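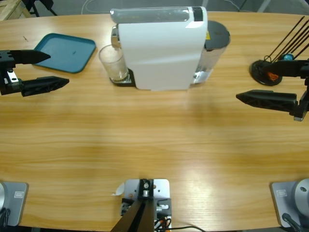 4.2 Open-day demonstration

The coffee task was shown to the public at the Stonum open day in July. Visitors were admitted to the hall in groups and stood behind a floor line on the far side from the operator's desk. Each session began with the table reset by hand, after which both arms ran under the policy described in Section 3. No change was made to the gains or the force limits used in the laboratory.

The task has a fixed order. One arm loads a capsule and starts the machine; the other moves the glass between the machine and the tray. The arms share a single clock but plan separately, and an arm that enters the shared volume holds a token until its wrist has left it. Waiting time on this token is the main cost of the scheme. Under laboratory conditions it was short enough to ignore. At the open day it was longer, as the speed cap had been lowered to 300 mm/s at the request of the site safety officer, Hubert Egger.

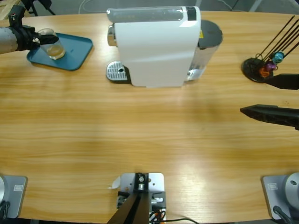 A trial was scored as complete only if the glass was released on the tray and remained upright. Spillage was recorded separately and did not count against completion. Kjærgaard and Hedegaard scored all trials independently from the logs, and the 2 cases in which they disagreed were settled by Ingvarsson, who had not been present on the day.

The logs hold 1,289 grasp attempts over 5 sessions, including repeated attempts on the same object. Most repeats fell on the glass. Clear walls give poor depth readings, and the hall at Stonum has high windows on one side - the light on the table moved a good deal between the first session and the last. The capsule grasps were less affected. We did not retrain between sessions.

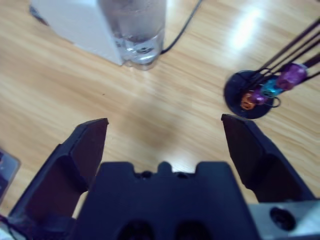 Manipulation Group, Department of Mechanical Engineering, Ulimar

Figure 3. Wrist view with the gripper open. A clear glass and a white object lie beyond the fingers; the stand with its round black base is to the right. Note the glare on the table surface.

Glare of the kind seen in Figure 3 was not masked before inference. An earlier version of the pipeline, tested at Sudascombe, cut out saturated regions and filled them from the previous image. This helped with still objects but delayed the response when the glass was moved by the other arm, and it was dropped.

Visitors' questions were noted but not analysed. The most common concerned speed, which is taken up again in Section 5.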